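Muvau rover, part 4: getting it through a doorway in the sim

posted March 9, 2024

Ok so parts 1 to 3 were the chassis, the wheels and the Lerach motor board. If you skipped those go back, I'm not repeating the wiring. Today is the sim. I didn't want a sim. Then I drove the real one into the workshop drill press at full speed in February and now I want a sim.

What you need
- a computer with a graphics card that isn't ancient
- Testside, the free version is fine
- the rover model file from part 2
- a tape measure
- an hour, maybe two

1. Install Testside
Run the installer, take the defaults. Say no to the sample worlds, they are huge and you won't open them. Restart after. Really do restart, mine couldn't find the physics plugin until I did.

2. Import the rover
File, Import, pick the model. Units to MILLIMETERS. The first time I left it on meters and got a rover the size of a shopping mall. If the wheels come in sideways, rotate the wheel group by 90 and save it again.

Set the mass. Mine is 3 kg with battery. Don't leave it at the default or it will slide like it's on ice.

3. Put the camera on
Add a camera to the top plate, centered, 40 cm off the floor. That's where the stick puts it on the real build. Tilt it down. I know it's tempting to look straight ahead but then you get lots of wall and hardly any floor, and floor is what we steer by.

Leave the resolution low. The real camera is low too and the code has to cope.

4. Build two rooms
Nothing fancy. One room, one wall with an opening, another room behind it. Give the two floors very different colors. Doesn't matter how ugly. The floor finder works on color and you want it easy while you're still fixing everything else. Match them to your house later.

Stick a texture on the wall near the door. A plain wall gave me false edges all over the place once the lights were on, Joris Van Leeuwen says his did the opposite, so try both.

Add a door, hinged, open. Add a bit of furniture in each room so there's something to avoid.

5. Drive it by hand first
Arrow keys. Park it facing the doorway with plenty of floor in front and turn on the camera view.
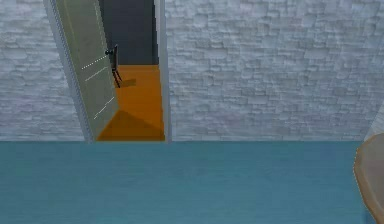
Now open the settings panel and find the floor threshold. Mine ended up at 167. Start there, move it a little at a time and watch the mask window. You want near floor white, everything else black. If the far floor shows up white as well your threshold is too loose. Shadows are the annoying bit, they'll eat holes in the mask, turn shadow softness up and try again.

Once the mask is clean hit Find Gap. It draws a line across the threshold and gives you a center point. If the center jumps around, check the door is locked in place in the physics tab. Mine wasn't, and the rover nudged it a tiny bit on every pass. Took me a whole evening to find that.

6. Let it drive
Speed to the lowest setting. Press Go and keep a finger on the space bar, thats stop.

Typical problems:
- clips the door every time: the rover is wider than the model says. Measure wheel to wheel, outside edges. Mine was off by the thickness of the tires.
- stops dead at the threshold: color change confuses it. Tick "accept second floor" and pick the other color with the dropper.
- spins in place: left and right motors swapped. Khanyisile Ngcobo had this, fixed it in the config with one minus sign.
- wanders off toward the furniture: lower the turn gain.

I ran it 179 times over night with random start spots. Do this, it's free. Look at the failures only, and look at them in order, mine were nearly all the same mistake.

7. Copy to the real rover
Export settings, copy to the SD card, boot. Put the rover on a box with the wheels off the ground for the first start. Then on the floor, in front of a real door, lowest speed, shoes on.

You will need to redo the threshold becuase real light is different. Everything else carried over for me except turn gain, which I halved.

Part 5 is the Smits bumper kit. Waiting on the screws.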